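Section 6. Planning and Budgeting before Purchase

6.1 Measure the narrowest passage the two-armed unit will use, with brooms, bins and boxes left where they normally stand.

6.2 Mark the working area on the floor in tape before requesting a quotation.
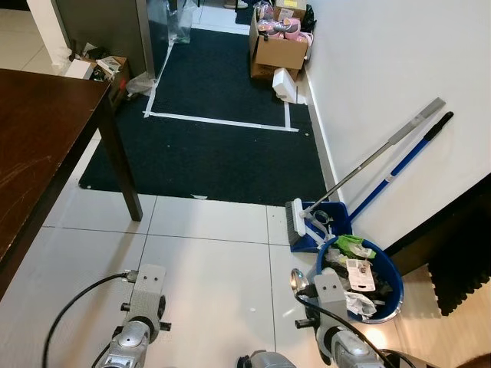 Tostel Installation Guide | Text: Jimley Technical Publications

6.3 Enter each change of floor surface on the site form. Tile meeting a mat or carpet counts as one change.

6.4 Allow for 2 grippers per unit, and order the spare pair under part number 2522.

Note: Cables run outside the arms. Include spare cables in the first-year budget – they are not covered by the Zevau service plan.

Caution: Table legs and leaning handles must be entered on the form as obstacles.
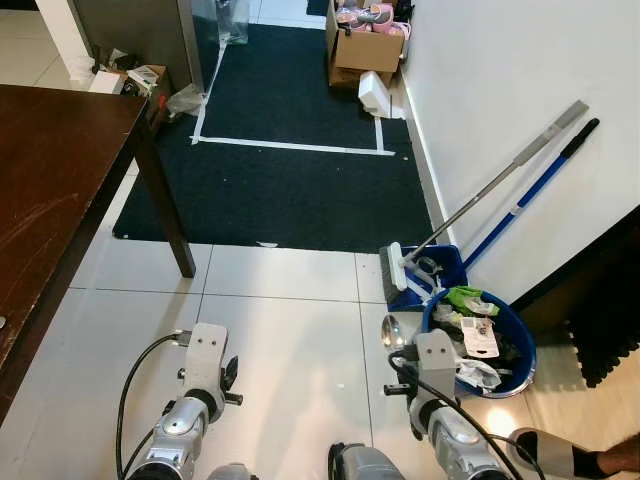
Villanueva adds that buyers should cost the floor work first, as its own site spent more on levelling a threshold than on the service plan.

6.5 Return the completed form by October. Quotations remain valid for 19 weeks.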